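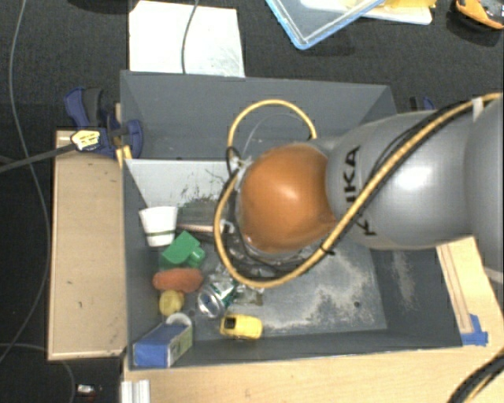 **Sidbridge, Wednesday, August 6, 2025** - Paper cups will get their own collection at the Penrose recycling center from next week. Until now they went into the big gray bins for mixed items, together with sticks, small packaging and everything else that people did not know where to put.

The change comes after a trial in which the center kept a record of what arrived in the mixed bins. In the last month of the trial the staff took out 844 paper cups. Many of them were still inside each other, with a lid or a wooden stirrer in the middle, and these had to be pulled apart before the paper could be used again.

Under the new rules, visitors are asked to do this work at home. A cup should be empty, and the lid, the straw and the stirrer should be removed. It is not necessary to wash it, but a short rinse is welcome, especially in summer, when milk and sugar bring wasps to the yard. Cups with a thin plastic layer inside are accepted in the same place as the ones without it. Foam cups are not accepted and still belong in the household trash.

The cups can be brought in a bag or a box. People who save them in larger quantity, for example after a party, may stack them in sleeves of up to 100, provided that the cups are dry. The center does not pay for them and there is no fee.

The mixed bins will stay where they are, next to the entrance on Podosgate. They are for small hard items such as plastic tubs, caps, trays and broken kitchen tools. Glass should never go in them. During the trial there were two cases of broken glass at the bottom of a bin, and each time the whole content had to be thrown away.

Prillo, the company that takes the sorted paper, has agreed to collect from Penrose when 500 kilograms are ready. According to the center, this could take most of the autumn, so the cups will be pressed and kept under a roof until then. The company has asked for one more thing: no paper napkins between the cups. They look like the same material, but the fibers are too short and they are often greasy.

Some cafés on Podosgate have already asked if they can bring their own cups. The answer for now is yes, in the morning only, and with a limit of 5 bags for each visit. The center wants to see how much space is needed before it offers more. A separate pickup for businesses was discussed in spring - it was considered too expensive.

New signs are being printed, and they will show pictures as well as text. Until they are hung up, visitors who are not sure about an item can leave it on the table beside the office, where the staff will sort it at the end of the day. Opening hours at Penrose are not changed.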